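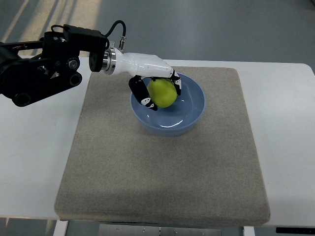 I finished the last episode of Ridgeway on 4 July 2026, later than everyone else I know, and I have been thinking about the lead actor since. I first saw him in Prenden, the hospital serial, where he played a porter and had perhaps two lines a week. A yellow-green apple over a light blue bowl would have got more attention from the director in those days. He stayed for 16 episodes and then the porter moved to another town, which is how that programme got rid of people.

After that he went back to the stage for a while. I saw him at the little theatre in Clollilville one December, in a play about two brothers selling a farm. The place seats 100 and there were 60 of us in. He was the quieter brother and I thought he was very good, though the second act dragged and the heating was off.

Ridgeway is the part that has made his name. He plays a surveyor who comes home to sort out his father's house and ends up staying. It's a slow series. The first two episodes are mostly driving and kettles, and I nearly gave up. The third is the one with the long argument in the kitchen, and from then on I watched one a night.

What I like is that he listens. A lot of television actors wait for their turn to speak – you can see them doing it. He looks as if he is hearing the other person for the first time, even in the dull bits about planning permission.

I was less keen on Nistier, the film he made in between. He has an accent in it that comes and goes, and the ending is a muddle. The music is good. I would borrow it before paying for it.

I'm going to try Prenden again next, from his first episode, and see whether the porter is as small a part as I remember.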